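## 7. When the jaws close on cloth and won't let go

Please read this section all the way through before your first session with soft goods, even if you've been using the Ziltness hand grippers for a good while on boxes and cups. Cloth behaves differently, and the fault we had in July came as a surprise to people who knew the units very well indeed.

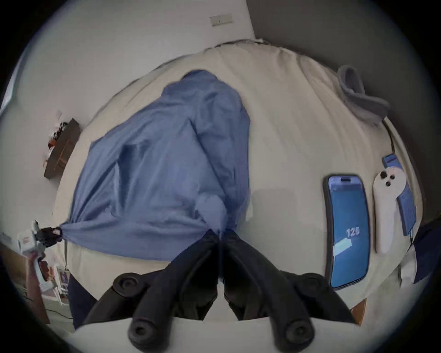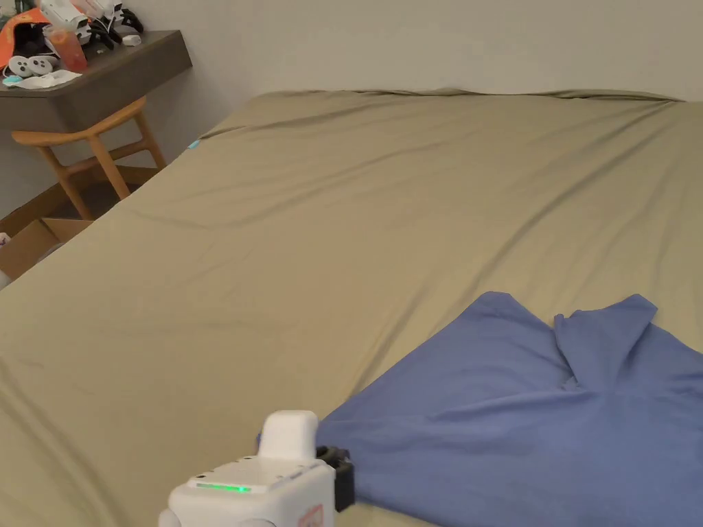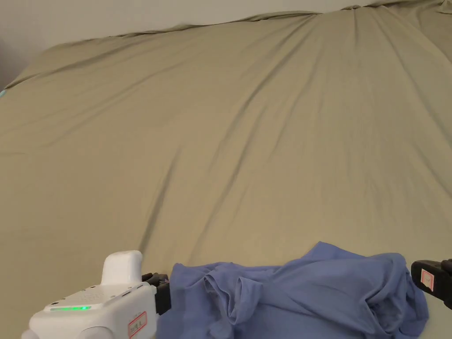
**Pirmin Thaler**

### 7.1 What went wrong

During a folding session at the Millalel flat, one unit of a pair closed on a gathered bit of fabric and kept on closing. The jaw limit is set to 2000 at the works. The log in Bonsu showed the motor had gone to 2055 and stayed there, with the trigger fully released and the light strip still a cheerful green. The operator, quite naturally, pulled. The cloth tore, the fingertips sprang together and she had a nasty pinch to the thumb of her other hand, which she had been using to hold the fabric down.

We spent a good many evenings on it afterwards. A fold had worked its way in behind the fingertips, where it was packed tight enough to hold the jaw back, and the control software took this for a slipping grip and asked for more. The release command was waiting its turn behind all those requests and never got it. The update in 7.4 puts the release first, but a thick enough fold can still jam a jaw mechanically, so the rest of this section applies to updated units as well.

> **CAUTION**
> The green strip tells you that the unit has power and is talking to the Nodeo hub. It does not tell you that the jaw is free. Never put a finger between the tips on the strength of a green light.

### 7.2 Before you start on cloth

1. Look over the bed or table you'll be working on and decide where your first pinch is going to be. Keep well clear of zips, cords, toggles and anything else hard that is sewn or threaded into the fabric.
2. Shake the piece out once and let it fall. It needn't be flat. A loose heap is perfectly all right, and so are ordinary wrinkles in the sheet underneath.
3. Open and close each unit three times in the air, away from the cloth, and listen. The closing sound should be one even hum with a soft tap at the end. If you hear a second, higher note after the tap, put the unit aside and go to 7.4.
4. Set the cloth limit in Bonsu under *Jaw > Soft goods*. Check the figure for the left and the right unit separately; they don't copy across to one another, much as one would like them to. Neither should read higher than 2000.
5. Take hold of an edge or a single fold with the tips only. As a rule, no more than 4 mm of cloth should go in past the tips.

**Note.** If you are lifting with one unit and steadying with the other, let the steadying unit close first and wait until it has gone quiet. If you haven't a second unit, steady the cloth with a flat palm, a good hand's breadth away from the jaw.

### 7.3 If a jaw stays shut

I know how strong the urge is to give it a tug. Please don't!

1. Stop moving. Let go of the trigger and lower the unit until it rests on the bed with the cloth slack.
2. If you have a second unit in your other hand, release that one and put it down out of the way.
3. Say "stuck" out loud if you are working with somebody, so that they don't carry on pulling at the far end of a sheet.
4. Count slowly to five. An updated unit will usually open by itself in this time.
5. If it hasn't opened, hold the power button in until the green strip goes out. The motor no longer drives the jaw at this point, but there is still some spring in the fingers, so keep your own well away from the tips.
6. Turn the unit over and ease the release lever towards you with your thumb. It is stiff when the jaw is under load, and wants a steady push and a bit of patience.
7. When the jaw is open, draw the cloth out sideways, the way it went in.
8. Run a dry brush between the fingers and look for lint and loose threads.

> **WARNING**
> Do not cut the cloth free while the unit is powered. When the fold gives way the tips close at once, and they close hard.

If the lever won't move at all, leave the cloth where it is, take the battery out, and send the unit back to the workshop with the fabric still in it. We would much sooner lose a shirt than have somebody go at it with a screwdriver.

### 7.4 Updating and checking the unit

1. Place the unit on a firm surface with the jaw open and nothing in it.
2. Connect to the Nodeo hub by cable. The update will run over wireless too, but we have had a few stop half way.
3. In Bonsu, choose *Units > Update*, and wait for the strip to go off and come back on. It does this twice.
4. Set the cloth limit again, as the update clears it.
5. Repeat the listening test from 7.2, then close the jaw on a folded tea towel and release the trigger. It should open straight away. Do this ten times.
6. Write the result in the unit's log. If it hesitated even once, write that down too and don't use the unit on cloth.

Section revised September 2026. Units that came back to us in July with a replacement jaw still need the update, as only the mechanical parts were changed at that visit.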